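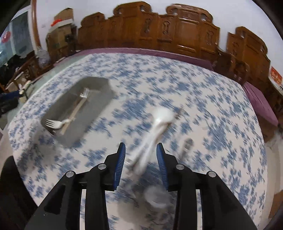
How to Set a Wood Corner Post That Stays Put

A good corner post is the best thing you can give a fence, and setting one by hand is a great way to spend a cool November morning! I've done it on both sides of the Raju pasture, and the cows haven't moved one yet.

What you need
A post-hole digger
A digging bar with a flat tamping end
A level
One treated post, 8 feet long
Twine and two stakes

Steps

1. Run your twine along both fence lines and mark the spot where they cross. Call the utility locator before you dig (do this a few days ahead).

2. Dig down 4 feet. Keep the sides straight and pile the dirt on a tarp, close by. Clay like ours at Jistlow comes up in big chunks, so break them up as you go.

3. Tamp the bottom of the hole hard, then drop the post in with the fat end down.

4. Check for plumb on two faces. Lean the top an inch away from the pull of the wire — it will come back to straight when you stretch.

5. Now the fun part. Shovel in 5 inches of dirt and tamp all the way around the post until the bar bounces and rings. Check the level again, and repeat to the top.

6. Mound the last of the dirt against the post so rain runs off.

Add your H-brace before you hang any wire. I let my posts sit a week first, but my neighbors over on Prosel Road brace the same day and their fences are tight as a drum!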